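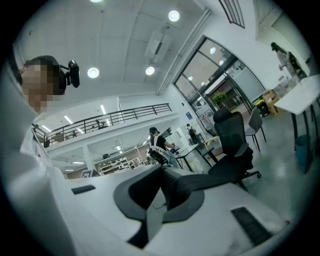 I have sat in a lot of bad chairs for money, and I've come around to the opinion that an office should never, ever buy them all at once. I know how that sounds. People who furnish workplaces love a matching set, and I understand the pull of it (one order, one invoice, one truck). But give me a room like this one, with a mezzanine up behind its black railing and lights all over the ceiling, and the thing I go looking for is something to sit on. And there it is in the foreground, a mesh back with a gray plastic edge curving around it, and my shoulders have an opinion before I do. I like a mesh back! I have friends who can't stand them. That difference is pretty much my whole argument.

I worked at Tulen for a few years, back when we moved into the second floor and somebody decided we were going to look like a real company. We got the Bondunen, in black, one for every desk and a few extra for visitors. They were 400 dollars apiece and they came with a booklet. The first morning was like a hotel breakfast, everyone in identical seats, being polite. By July people were bringing things from home. There were towels rolled up and stuffed behind lower backs, a bath mat, a kitchen cushion with lemons on it. Yi-an Seok, at the desk across from mine, is not a tall person, and even with the seat all the way down her feet hung there like a kid's on a bus. She put them on a box of printer paper, and every time the printer ran out someone took her footrest away.

I complained, of course. The answer I got was that the Bondunen was adjustable. It was! It had levers on both sides and a knob underneath that I never did find the purpose of. But adjustable only means you can move a chair a little way in each direction from the person it was designed for, and I was never that person. I run warm, I sit on one leg, I lean back when I'm thinking and way forward when I'm typing. The foam seat got hot by lunch. My neighbor adored it and would have been buried in it. Good for him, and I mean that, he should have had two.

So when I see a room where the seating clearly arrived from all over the place, I relax a bit. 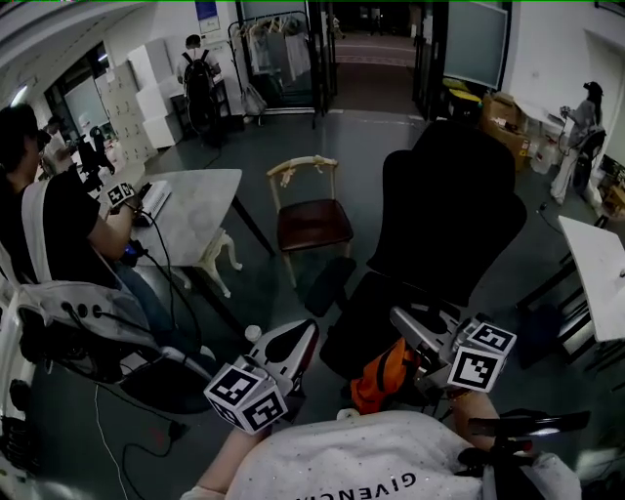
Black high-back, bentwood with a brown leather seat, white-and-gray recliner: pick one.

I would take the bentwood, for the record, at least for an hour. It's the kind of chair you pull up to a table when you have one thing to do and then plan to get up again. The recliner with its headrest cushion is for the long haul, the reading and the waiting. The big black one is for people who want arms, and to be held up from behind while they deal with whatever they're dealing with. Those are different jobs. They may well be the same person's jobs on the same day, which the catalogs never seem to have considered. In the catalogs everybody is at a laptop with their knees at ninety degrees, smiling.

The case against me is mostly about looks, and I'll grant some of it. A mixed room can look like a yard sale. Rozália Polák, who was in charge of the budget when I was at Tulen and is still a friend, makes the better case, which is spare parts. If all your chairs are the same, you keep a bag of casters and a couple of gas lifts in a closet and you can fix anything. If they're all different, you're on the phone with a place like Buzatu Seating trying to describe a wheel. She has spent afternoons like that. I have no good comeback, except that in my experience the bag of casters gets lost in the first move.

What I would do, if anyone ever gave me 3000 dollars and an empty floor, is spend half of it. Buy a few good used task chairs for 200 each, in whatever makes you can find, some mesh and some padded. Get something low and something high. Then go to the kind of secondhand place that has dining chairs stacked to the ceiling and pick up a few wooden ones at 20 dollars a pop for the tables, where people only perch anyway. Put it all out on the floor and leave it alone for a month. Don't assign anything. Folks will shuffle, there'll be a few small thefts and at least one chair with a name taped on the back of it, and by the end you'll know exactly what to spend the other half on.

And please have one chair that leans way back! Every boss I've ever had was afraid of that one, as though we'd all be asleep by two. I had my best idea at Tulen lying on the carpet behind my desk with my calves up on the seat of the Bondunen. It was the only position I ever found it comfortable in.

My chair at home is an Urska with a cracked armrest. I got it from a dentist's office that was closing, and it squeaks when I turn left. My sister sat in it once and asked how I could stand it. She has a kneeling stool, so I don't know what she's talking about.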